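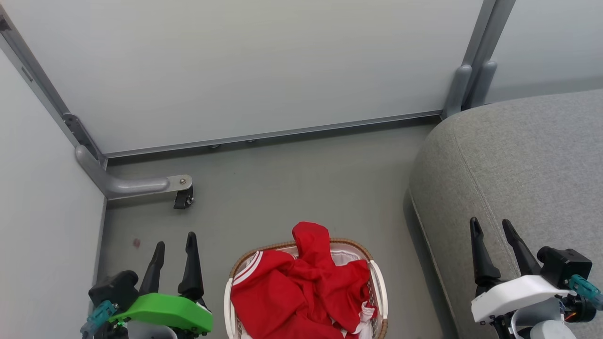
Figure 7.1 — Poste d'essai « linge » : le panier, un vêtement rouge en tas et les deux pinces à deux doigts, boîtier vert à gauche, boîtier blanc à droite.

Chapitre 7
Comparer deux pinces sur une même tâche

Objectifs du chapitre
Rédiger un protocole d'essai applicable à deux préhenseurs différents.
Distinguer ce qui relève de la pince, du bras et de la commande.
Choisir des critères de réussite avant de commencer les mesures.
Présenter des résultats sans masquer les échecs.

Prérequis : chapitre 4 (cinématique des bras) et chapitre 6 (étalonnage des caméras).

7.1 Position du problème

Les catalogues de préhenseurs donnent une course, une force de serrage, une masse et un temps de fermeture. Ces valeurs suffisent pour saisir une pièce rigide dont la position est connue. Elles renseignent mal sur le comportement d'une pince face à un textile. Un vêtement en tas n'a pas de forme stable, ses plis changent à chaque prise, et la surface offerte aux doigts dépend de la façon dont il est tombé.

Le linge est donc un bon sujet d'essai. Il est peu coûteux, il ne casse pas, et il met en évidence des écarts qu'un cube de bois ne révélerait pas. La manche d'un vêtement épais se prend facilement ; le bord d'un tissu fin plaqué contre la paroi d'un panier demande une approche plus lente et des doigts qui descendent assez bas.

Nous suivrons dans ce chapitre une campagne conduite par Maj-Britt Lie sur un poste à deux bras. Les pinces comparées sont la Stuvow et la Drurnard. Toutes deux ont deux doigts, et les deux bras reçoivent leurs consignes du même contrôleur, un Iyer. Le logiciel d'enregistrement, Mover, note pour chaque essai la trajectoire, l'ouverture des doigts et l'image de la caméra de tête.

7.2 Ce que l'on compare

Une pince n'est jamais essayée seule. Entre la commande et le tissu se trouvent le bras, le câblage, la bride de fixation et les doigts eux-mêmes. Si l'on change deux de ces éléments à la fois, l'écart mesuré ne peut plus être attribué. Dans la campagne étudiée, la première série a été faite avec une pince différente à chaque bras. Or le bras droit travaillait près d'un canapé et disposait de moins de dégagement pour l'approche latérale. Une seconde série, pinces permutées, a donc été ajoutée au protocole.

On retiendra la règle suivante : toute comparaison sur un poste à deux bras comporte une permutation. Elle double la durée des essais, et il faut la prévoir dès le départ.

Le mobilier fait aussi partie du montage. La position du panier se repère au sol, celle des meubles voisins également. Un panier déplacé de quelques centimètres modifie l'angle d'entrée des doigts, et le bord supérieur peut alors gêner la descente.

7.3 Définir la réussite

Trois résultats sont admis pour un essai : prise réussie, prise partielle, échec. La prise est réussie lorsque le vêtement quitte entièrement le panier et reste tenu pendant 2 secondes. Elle est partielle si le vêtement est soulevé mais retombe, ou s'il entraîne une autre pièce de linge. Tout le reste est un échec, y compris l'arrêt demandé par l'opérateur.

Chaque pince effectue 100 essais par bras. La durée d'un essai, remise en tas comprise, est d'environ 600 secondes lorsque l'opérateur débute. Elle diminue ensuite nettement — ce qui pose une difficulté, puisque la seconde pince profite de l'habitude acquise avec la première. On alterne donc les pinces par blocs courts.

La remise en tas mérite autant de soin que la prise. Le vêtement est lâché au-dessus du panier, toujours de la même hauteur, puis laissé tel quel. Il ne faut pas le disposer à la main pour faciliter l'essai suivant.

Activité 7.A
Relevez sur la figure 7.1 les éléments du décor qui pourraient limiter les mouvements de chaque bras. Proposez un repérage au sol permettant de remettre le panier en place entre deux blocs d'essais.

La section 7.4 traite de la fiche d'essai et de son remplissage.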